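The chair that wants you to sit up

Eustaquio Hinojosa has sold office furniture for most of his working life and he will tell you, if you buy him lunch, that he has never owned an expensive chair. He does his invoices at the kitchen table. His back, he says, is fine.

I went to see him after a month with the Skivis, which costs more than my first car and came with a booklet on how to breathe. The makers promise that it will "re-educate" the spine. Mine has been a slow pupil. By the second week I had stopped noticing the chair at all, and by the third I was back to sitting on one foot, as I have done since school.

The pitch is always the same. You are sitting wrongly, sitting wrongly is why you ache, and here is a thing that will make you sit rightly. Kudo sells a cushion on those grounds. Vetorside sells a strap that buzzes between the shoulder blades whenever you slump, and an app that gives the day a mark out of 60. I scored 7 on a Monday when I felt perfectly well.

What I could not get from either firm was the evidence. Vetorside sent a leaflet about a trial of its own staff, who wore the strap for five days and reported feeling "more aware". I dare say they did. I would be aware of a wasp in my shirt.

Ask how anyone knows what the correct posture is and the answers get vague. Feet flat, knees square, screen at eye level - everyone can recite it, and I have yet to meet a person who sits like that past ten in the morning. People bend over whatever it is they are doing, and they go on bending over it until it is done. 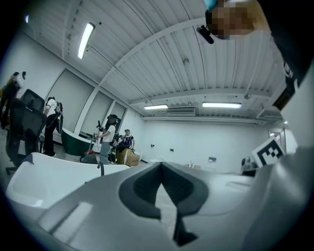 What the money buys

Some of it buys comfort, and I won't sneer at that. The Skivis has good arms and a seat that doesn't go hard by teatime. A firm with two hundred desks may well be glad of something that adjusts. But comfort is a modest word and it doesn't sell at these prices, so we get alignment and spinal health instead.

Hinojosa used to carry the Curnutov range, which was sold in June as a gaming chair and in September, with a grey cover, as a medical one. He shifted plenty of both. Hardly anyone brought one back, he says, though he puts that down to the size of the box.

His own advice to customers was to get up and walk about every so often. It did nothing for his sales. I have sent the Skivis back and kept the booklet.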